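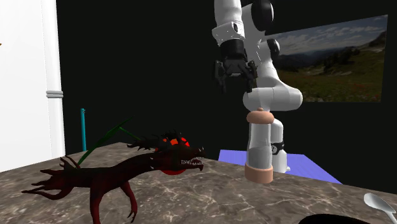
Nilance Folding Bread Proofer

Search products Go

If you bake bread in a drafty kitchen, you already know the trouble. The recipe says to leave the dough somewhere warm until it doubles, and in March there is no such place in the house (I used to drive mine around on the front passenger seat with the heater going). The Nilance is a warm box for dough that folds down to the thickness of a big cookbook, and we've had so much fun with ours that we finally started stocking it in the shop.

What it does

The Nilance holds a steady, gentle warmth from room temperature up to the kind of heat yogurt likes. You set it with one dial on the front. A shallow water tray sits over the heating plate and keeps the air damp, so your dough doesn't get that leathery skin on top, and you can skip the plastic wrap altogether! The rack goes over the tray, your bowl goes on the rack, the lid goes on, and you go do something else for a while.

It's wonderful for sourdough. A starter that has been sulking in the back of the fridge will perk up overnight in there, and once you've seen how evenly a loaf rises with warmth coming from all sides you start wanting to proof everything: cinnamon rolls, pizza dough, English muffins, that braided loaf you've been putting off.

Size and fit

Folded out, the inside is 19 inches long, which takes two standard loaf pans side by side or one big mixing bowl. With the rack taken out there's room for a tall stockpot. Folded up, it's 6 inches thick with the rack and tray packed inside, and ours lives upright between the cutting boards and the wall.

One thing to check before you order: a half sheet pan fits, but only the kind with a plain rolled edge. Pans with handles on the ends will keep the lid from closing. If you mostly bake rolls on handled pans, look at the Buschmann Long Box, which is bigger all over and doesn't fold.

Setting it up

Unfold the walls until both hinges click. Fill the tray with plain tap water up to the line, no higher, or it will slosh when you pick the thing up. Give it a few minutes to warm through before the dough goes in. Glass bowls are slow to heat, so if you're in a hurry use metal.

The dial is marked in both Fahrenheit and Celsius. Most everyday doughs are happy in the mid seventies. Rich doughs with a lot of butter should stay under the low eighties or the butter starts to ooze, and then you have a greasy bowl and a sad brioche. Rye can go warmer. There's a chart printed inside the lid, and it's a good one. We've hardly found anything in it to argue with.

Cleaning

The tray and rack go in the dishwasher. The walls wipe down with a damp cloth. Leave everything open to dry before folding, especially in summer. Please don't scrub the heating plate with steel wool; a little vinegar takes off the white mineral crust from hard water.

What comes in the box

The proofer, the wire rack, the water tray, a spare hinge pin and a recipe leaflet with 9 breads in it. The oatmeal one is the best place to start, and the potato buns are worth the extra bowl.

Also nice to have

Grorkel flour bin, with a lid you can open one-handed while the other hand is covered in dough
Endum bench scraper, long blade
Straight-sided rising tub (fits the Nilance with its lid off)

Orders placed by Tuesday noon go out the same week. Heavy flour ships separately.

Comments

Got mine for a rental with no heat in the kitchen to speak of and my sandwich loaf is finally tall enough for sandwiches. The click on the left hinge is stiff at first.

Does the 800 gram country loaf in the leaflet fit in a regular loaf pan? Mine came up over the sides and stuck to the lid.

Reply from the shop: That one wants the bigger pan, or pinch off a piece and make a couple of rolls with it. Sorry about your lid! Warm water and a soft brush will get it off.

I use it for yogurt more than bread now. Jars on the rack, no water in the tray, overnight.

Wish the cord was longer. Otherwise love it, and so does my starter.

Contact us | Shipping and returns | Copyright, all rights reserved | Back to top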